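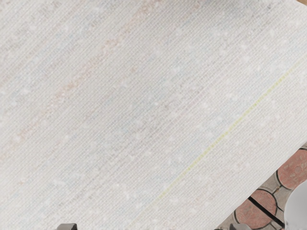 Ticket 474: Dispatch incident feed drops location field on domestic disturbance calls
Product: Siltetti CAD Export
Component: public incident log, address redaction
Severity: 3
Opened: January 31, 2021
Reporter: Villads Hjaltested
Assigned: Vilhjálmur Ragnarsson
Status: Resolved, monitoring

Reported problem

The public incident log is posting entries with an empty location. Expected output is the hundred block and street name. Affected entries show call type, time and disposition, then a blank where the block should be. The newsroom desk that reads our feed flagged it first. Records staff confirmed that the full address is present in CAD for every affected call.

Environment

Siltetti CAD Export, nightly build plus last week's hotfix
Wirnetti message queue, default retention
Pfister geocoder, local copy
Output: flat file to the county web server, refreshed every 15 minutes

Steps to reproduce

1. Create a test call in the training database, type DOMDIST, with a full street address.
2. Add a second call type to the same incident, such as WEAPON or ASSAULT.
3. Close the call with any disposition.
4. Wait for the next export.
5. Open the flat file. The location column is empty.

With only one call type on the incident, the block prints correctly.

Log

Hjaltested: Pulled the export for the last full week. 26 entries have no location. All of them had the call type changed or added to after the first unit was dispatched. Single-type calls are clean, including domestic calls.

Ragnarsson: Is the geocoder returning anything for those? Please attach the Pfister log for one of them.

Hjaltested: Attached. Geocoder returns a match and a block range. The value is in the queue message too. It is gone by the time the file is written.

Ragnarsson: Then it is the redaction step. Two rules apply to these calls. Rule 4 rounds the address to the hundred block. The victim privacy rule strips the house number on family violence calls. On a single-type call only one of them runs. When a type is added, the incident is processed again and both run in sequence. The second rule gets "hundred block" text, finds no house number in the format it expects, and returns null.

Hjaltested: Should it fail open in that case? Records does not want a full address going out under any condition.

Ragnarsson: No, it should not. Null is the safe result and I am leaving that alone. The fix is to run the two rules against the original address each time and keep the more restrictive output. For these calls that is the hundred block.

Hjaltested: Tested on the training database with the patched rule file. DOMDIST plus WEAPON prints the block. DOMDIST plus ASSAULT prints the block. Calls marked as sealed still print nothing, as they should. One apartment address printed the unit number after the street name.

Ragnarsson: Unit numbers are parsed by Jaletti before redaction, and the "#" form gets through. Added a pattern for "#", "Apt" and "Unit". Please retest the same address.

Hjaltested: Retested. Unit number is removed in all forms. No change to the other results.

Ragnarsson: Deployed to production. Export service restarted. Republished the affected entries from the original CAD records and left the timestamps as they were.

Hjaltested: Checked the public page after two refreshes. Locations are filled in. Sent the corrected file to the newsroom desk, no reply yet.

Resolution

Redaction rules now read from the source address field on every pass. Unit number pattern extended.

Open items

Add a multi-type incident to the regression set.
Write an alert for any unsealed entry exported with an empty location.
Ask Records whether the log should note when a call type was changed. Not part of this ticket.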